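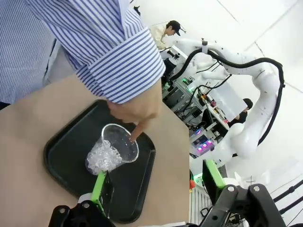 Ice trade of Skurkano

The ice trade of Skurkano was the cutting, storage and sale of natural ice from the lakes north of the town. It was the largest winter employer in the district until the arrival of machine-made ice, and several of its buildings still stand along the Vumgate road.

Origins

Ice was first cut at Skurkano for the use of local dairies. Farmers worked the shallow end of Lake Kovau, where the ice formed early, and packed the blocks in sawdust in pits dug into the north bank. Sales outside the district began when the railroad reached Vumgate and fish dealers on the coast started to place regular orders.

Cutting and storage

The season usually opened in January and closed in early March. Snow was scraped from the lake with horse-drawn boards, after which the surface was marked in a grid and sawed by hand. Blocks were floated down an open channel to the shore and hauled up a ramp to the icehouse. The largest icehouse, built by the Räsänen company, had double walls filled with sawdust and held 1,000 tons. In its busiest winter the company employed 270 men, many of them farm workers from nearby parishes.

Household use

Town customers bought ice by the block from a delivery wagon. It was kept in a lined chest and chipped as needed for drinks, milk and fresh fish. Trays with a raised edge were set under dishes and pitchers to catch meltwater, a practice that outlasted the trade itself.

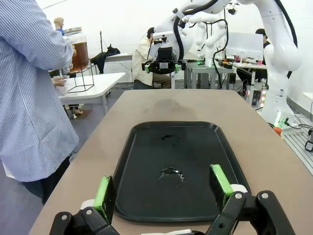

Black plastic tray with a raised rim and a small puddle of liquid.

Decline

A refrigeration plant opened at Vumgate and cut the price of ice by half within a few years. The Räsänen company sold its lake rights and turned to cold storage for butter. Smaller cutters went on supplying farms for another decade - mostly by private arrangement - and the last recorded harvest on Lake Kovau came to 289 tons.

See also

Lake Kovau
Vumgate railroad
Dairy farming in Skurkano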